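Bench Tips: Sharing a Table With the Cable Arms

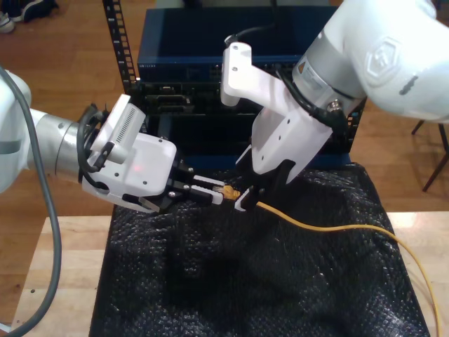 Catrin Ifans
Bench lead, cable and rack work, Tunddale

We've had the two arms on patch cable duty since February, and I get asked for tips by every shop that's thinking of doing the same. So I've written mine down! They're small things, mostly, the kind you'd pick up in a month of standing next to the table anyway.

Put something dark and bumpy under the work. We drape a black textured sheet over the wood and I love it. A yellow Ethernet cable shows up beautifully against it (for me and for the wrist camera), and cables slide less than they do on bare wood. Don't pull it tight like a bedsheet, just lay it down and smooth out the big humps with your forearm.

Let one gripper have the connector and the other have the cable just behind it. When we first set up, Dilwyn had the second arm holding on much farther back, and the end flopped all over the place. Close together is better, nearly touching. I do it the same way with my own fingers now, which made Dilwyn laugh.

Leave the tail alone. The long end can run off across the sheet and hang over the side of the table, that's fine. What you don't want is a chair leg on it, so look down before you sit.

Keep the arms' own cables away from your job cables. Ours are gray and black, so we stopped ordering gray and black patch leads for that table and went to bright colors. Best 3 minutes I ever spent on an order form.

Stand the rack gear at the back with the ports facing you. I like to be able to read the little labels from my seat, and you will be checking them more than you think.

Now, the people side, because that's what the emails are really about. I used to do roughly 500 ends in a busy stretch and my thumbs ached by supper. These days I set up, watch, fix the odd snag and do the testing. Lowri has moved over to labeling and planning and is much happier there. Eleri misses the handwork and says so, so she gets the odd lengths and the fussy repairs, and I think that's fair. Ask your crew what they'd like to hang on to before you hand anything over. I wish I'd asked sooner!

One grumble: it's quieter. Four of us used to chat over that table all morning, and one person minding it doesn't chat. We moved the kettle closer and take our break together at ten, which helps some.

If you've got a good way to store long cables without kinks, send it in. My hooks are full.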